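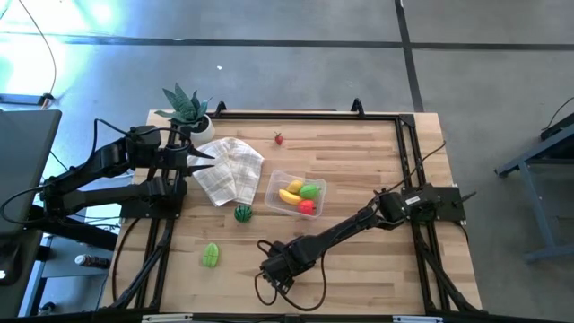
2. Laying out the Mollska fruit set on a wood tabletop

This section covers the toy fruit, the clear tray, the cloth and the pumpkin container. Care of the tabletop itself is in the Gajewski oil sheet, supplied separately. Text revised February 12, 2019.

2.1 Before you start

1. Check that the tabletop is dry. Oil applied less than 14 days ago may still mark the cloth.

2. Wipe the wood along the grain with a barely damp rag, then with a dry one.

3. Wash and dry your hands. Oil or hand cream on the fruit picks up dust and shows first on the red apple.

Note: The set needs a clear width of 80 cm. On a smaller table, leave out the plant.

2.2 Placing the tray and the fruit

1. Set the clear tray flat on the wood, open side up. Do not slide it once it is loaded. Lift it by both short ends.

2. Place the banana first, on the diagonal. It is the longest piece and decides where the others go.

3. Add the apples and the small yellow fruit. Pieces may touch each other but should not be pressed under the rim.

4. Put the strawberry directly on the wood, away from the tray. It is the easiest piece to lose under a fold of cloth, so place it last and pick it up first.

5. Stand the potted plant toward a back corner, clear of the area where hands will be working.

Caution: The strawberry is a small part. Keep it away from children under three.

2.3 Placing the cloth

1. Shake out the cloth away from the table.

2. Lay it down loosely. It does not need to be ironed or squared to the table edge. Folds keep round pieces from rolling.

3. If the watermelon is to sit on the cloth, press a shallow hollow into the folds with your fist and lower the piece into it. Let go slowly. If it moves, make the hollow deeper.

4. If the watermelon is to sit on bare wood, test the spot first. A piece that rolls by itself means the table is out of level. See the foot adjustment table in the Gajewski sheet.

Caution: Do not leave a damp cloth on the wood overnight. Dye or water marks in the grain are not covered by the Mollska warranty.

2.4 Placing the pumpkin container

The container is orange plastic, with a seam between its upper and lower halves.

1. Close the halves before placing the container. Turn the upper half until the ribs line up with those below, then press down with a flat palm.

2. Run a fingertip along the seam. It should feel even all the way. A raised spot means the halves are crossed — separate them and start again.

3. Stand the container toward the front of the table, with space on both sides for the larger fruit.

4. To open it, hold the lower half still and lift the upper half straight up. Do not pry at the seam with a knife or a coin.

Note: Plastic pieces reflect on a glossy finish. Smears on the wood are easier to find if you look across the surface at a low angle.
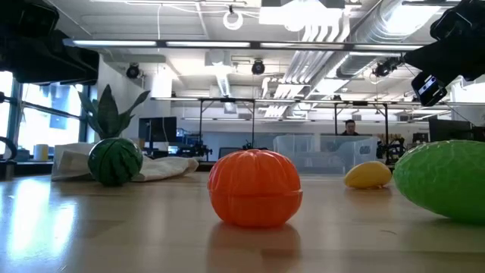

Comment received from Enby: We found the seam closes more easily if the container has been at room temperature for an hour. Ours came out of a cold storeroom in February and the halves would not line up until the afternoon. Could this be added to the steps?

Reply: Accepted. If the container has been stored cold, wait one hour before step 1 of 2.4. Do not warm it with a hair dryer or on a radiator.

2.5 Cleaning and putting away

1. Collect the small pieces first, then the apples and the banana, then the large round pieces.

2. Wipe each piece with a soft cloth and lukewarm water. Use no solvent and no scouring pad. Textured fruit may be cleaned with a soft toothbrush.

3. Dry the container with the halves apart.

4. Wash the cloth on a gentle cycle at no more than 41 °C. Line dry.

5. Pack everything except the plant in a lidded Flelik bin, heaviest pieces at the bottom and the cloth on top.

6. Dust the plant leaves with a dry brush. Do not water — the plant is artificial.

For missing or damaged pieces, see section 3.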